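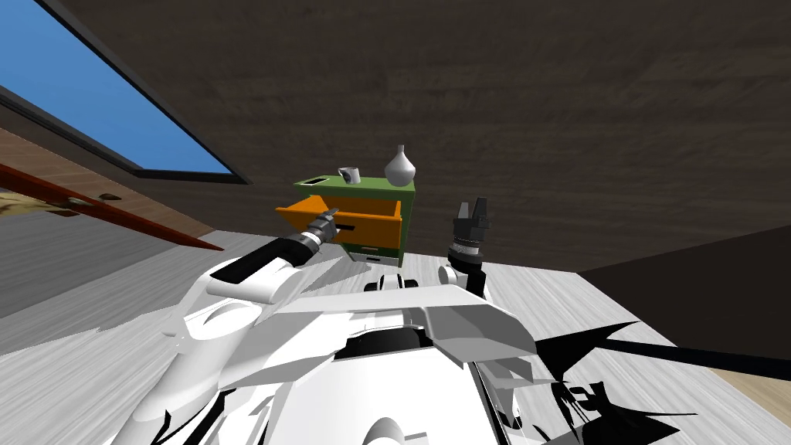
I've been reading simulation papers on household robots for long enough to have a grudge, and my grudge is with the success rate. You know the number. It sits in the abstract, it goes up by a few points over the last paper, and everybody moves on.

The drawer task is where it bugs me most. Small cabinet, orange drawer in a green body, a mug and a vase standing on top. In the version our group runs (we call the task set Metura, don't ask) the episode is a success if the drawer passes a set opening before time runs out. That's it. The checker looks at one joint value. It doesn't look at the mug. It doesn't look at the vase, which is tall and skinny at the neck and just about the first thing I'd worry about in my own kitchen.

So in March I wrote a second checker. Same policy, same seeds, but now the drawer has to open and both things on top have to be standing within 2 centimeters of where they started. Out of 10 episodes on my test batch, the old checker passed all of them. Mine passed 7. Nothing about the robot changed between those two numbers, and I think that should bother people more than it does.

The pushback I get is that the task is called "open the drawer," so grade the drawer. Fair enough! But then we turn around and write introductions about robots helping out at home, and a home is mostly stuff sitting on top of other stuff. If the simulator already tracks where the mug is — and it does, for free, every step — leaving that out of the score is a choice.

I also don't buy that this is a job for the real robot later on. Werkora, the other benchmark I use a lot, logs contact with every object in the room, and reading those logs took me one afternoon. Ten episodes is tiny, I know, and I wouldn't put it in a paper. I'd just like to see the second column in the table, next to the first, even when it's ugly. Especially from groups with two-armed robots, where the arm that isn't pulling still has to be somewhere.

Comments

gedine_fan: We did the same thing on Gedine and lost a bigger chunk than you did. Reviewer asked us to move it to the appendix.

tang-sim: 2 cm seems strict for a vase. Did you try tipping angle instead?

author: Not yet, but I like that better than distance. Will rerun.

slowgripper: Mugs slide in my sim even with the robot switched off. Check your friction first.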